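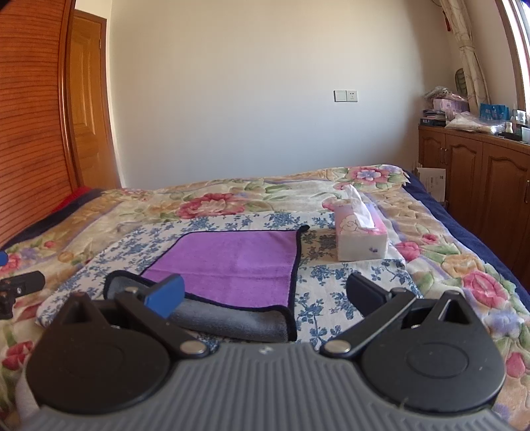
The Swimming Year

My aunt Merle Wihongi decided to learn to swim the week she got her bus pass, and because I was the only one in the family without a proper job at the time, I got to go with her. I was thirty-one and living in her back bedroom. She never once said I owed her rent, but she did say, over a plate of toast, "You can swim, can't you?" and that was me told.

The pool was up at Gorkemholm, two buses away (three if you missed the good one, and we always missed the good one). It had been built when the town still had the brickworks, so it was far too grand for the likes of us, all green tiles and a balcony with nobody on it. The changing rooms smelled of chips. I still can't explain that. There wasn't a chip shop for miles.

Merle packed as if we were emigrating. Towel, spare towel, the purple one for her hair, talc, two bananas, a flask, her library book in a bread bag. She laid the lot out on the bed the night before and stood over it with her arms folded, daring it to be incomplete. I took a pair of shorts and whatever was on the radiator.

"You'll catch your death," she said, every single week.

Well! The first lesson she wouldn't get in. She sat on the edge with her feet in the water and talked to a man called Ngata, who taught the beginners and had the patience of a cow. He didn't push her. He asked what she was reading, and she told him the whole plot, murders and all, and then the hour was up and we went home. Two buses. Bananas on the top deck.

"That went well," she said.

The second week she got in as far as her waist and swore so loudly that a child started clapping. The third week she held the rail and kicked. I was meant to be helping but mostly I bobbed about beside her like a lost ball, saying "that's it, that's it" until she told me to shut up.

I should say that my uncle had drowned. I've put that badly, but there isn't a good place for it. It was before I was born, off the rocks at Fevaneo, on a warm day in August with the whole family up on the grass eating sandwiches. Merle was twenty-six. There was one photo of him in the house, on the landing, squinting. She dusted it on Saturdays with everything else and we didn't talk about it, and I'd sat at that pool for three weeks, bobbing, before it even crossed my mind. That's the sort of person I was then, I'm afraid.

I tried to bring it up on the bus. I said, "Is it all right, the swimming? With everything?"

She was wiping the window with her sleeve. "With what?"

"With Uncle Ray."

"Oh," she said. "He couldn't swim either, love. Neither of us could. We thought it was for posh people." And then she rang the bell, a stop too early, and we had to walk the rest in the rain with that enormous bag banging between us.

She did her first width in the spring. It was Friday, April 26, 2024, and I know because she wrote it inside the cover of her library book, which got her in no end of trouble. It wasn't a pretty width. She did a kind of furious breaststroke with her chin stuck up as if she were looking for someone in a crowd, and halfway over she stopped dead and I thought, right, this is it, and started towards her. Ngata put his hand flat on my arm. So I stayed put. She hung there for a bit, treading water, having a look round. Then she carried on.

When she got to the other side she held on to the bar with her back to us for quite a long time. I looked at the tiles. Ngata looked at the clock.

In the changing room she wrapped her hair up and ate both bananas, mine as well, and didn't say sorry.

"Where's the sea nearest to here?" she asked me through the cubicle door.

I told her I'd have to look it up. I knew perfectly well, and so did she. It was the 4 from the bus station, change at the church, then right to the end of the line.

"Look it up, then," she said. "And bring your own towel this time."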